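Thread on pipette calibration intervals, for anyone who has to write the procedure and would like to finish before March.

1/ The interval on the certificate is a recommendation. Your own drift records should set it. At Farnbridge we ran yearly checks on everything for a long time and learned very little from them.

2/ Gravimetric method: dispense water into a tared vessel, weigh, correct for temperature and air pressure, convert to volume. The balance needs to be better than the pipette by a wide margin. Many are not.

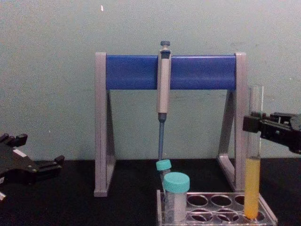

Vol. 2, No. 606
January 2018

3/ That's the Dlamini newsletter numbering, carried over so the index still works. Old issues are on the Staditz server, same folder as before.

4/ Evaporation matters most at small volumes. Use a lid or a humidity trap. If your results fall steadily through a run, suspect evaporation before you suspect the piston.

5/ Pre-wet the tip. Same tip type as in daily use. A pipette checked with one make of tip and used with another has been checked for somebody else's work.

6/ We now set the interval by use. Our limit is 3000 dispenses for single-channel units, logged on the Rokton sheet. Yes, people forget to log. The sheet still beats a sticker with a date on it.

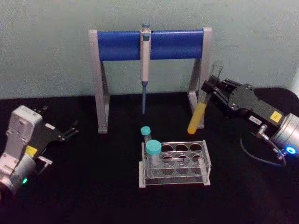

7/ Units that go over 3000 without a check come out of service until they pass. Record the as-found result before you clean or adjust anything. Without it you can't say whether earlier work was affected.

8/ If as-found fails, go back to the last pass and list every batch in between. Tedious, and the only part an auditor will read closely.

9/ Store upright with the volume set to maximum, so the spring is relaxed. Check your maker's manual, as a few designs differ.

10/ Seals and grease next time. Send me your drift plots if you have them, raw data preferred.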